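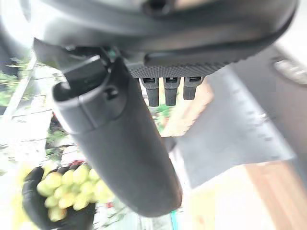
Lizelle Zulu replied at 07:40 that she had read the whole ticket twice and still couldn't tell whether the finger was closing too late or the wrist was getting there too early, and would I please stop calling both of them "the wobble".

Fair. Renaming the ticket.

Ticket 471: Gripper closes after wrist has already started pulling back
Status: open (again)
Machine: Prulau, the grape picker on the long bench
Priority: high, if you ask the grapes

What happens
The arm goes in, stops in the right place, waits, and starts to leave. Then it closes. On a good run it catches the bottom of the bunch on the way past. On a bad run it grips fresh air with great confidence and reports a successful pick.

What I've tried

Restarted everything. No change, but it had to be done or somebody would have asked.

Swapped the Ziltov motor driver for the spare. Same fault, so both drivers are fine, or they are faulty in exactly the same way. I've labelled them A and B and put B back in the drawer.

Turned the closing speed up. It now closes late but briskly. Turned it back down.

Checked for play at the finger joint. There was a bit. Tightened the screw, lost the play, and also lost the ability to open. Backed it off a quarter turn.

Moved the wrist camera cable away from the motor lead, as Lizelle suggested on the last ticket. Fewer dropped pictures from the camera, which is nice, and is a different ticket.

Ran it with nothing in front of it and the log switched on:

14 cycles, no fruit
close command sent: on time, all 14
close command received: late on 2

So it isn't mechanical. I would like the evening I spent with the hex keys noted somewhere.

Reply, Lizelle Zulu
Are the two late ones next to each other?

Reply
No. Cycles 5 and 12.

Reply, Lizelle Zulu
What else is on that serial line?

Reply
The Lutex force sensor. It talks when it feels like it.

Reply, Lizelle Zulu
There you go. Give it its own port and try again. And make the wrist wait for the "closed" message before it moves, instead of counting to a number you made up in September.

Reply
It was a good number.

Update, 21:15
Force sensor now on its own port. Another 14 cycles without fruit, none late. Wrist waits for "closed" before pulling back. If the message never comes it sits there holding its pose until you press stop, so don't run it and go for tea until I've added a timeout.

Still to do
Timeout on the wait.
Runs with fruit.
Stop the pick counter adding one for every close, fruit or no fruit. The total on the Lemieux display is a work of fiction and I have taped over it.

Leaving this open until the fruit runs are done. Please don't take driver B, I haven't ruled it out entirely.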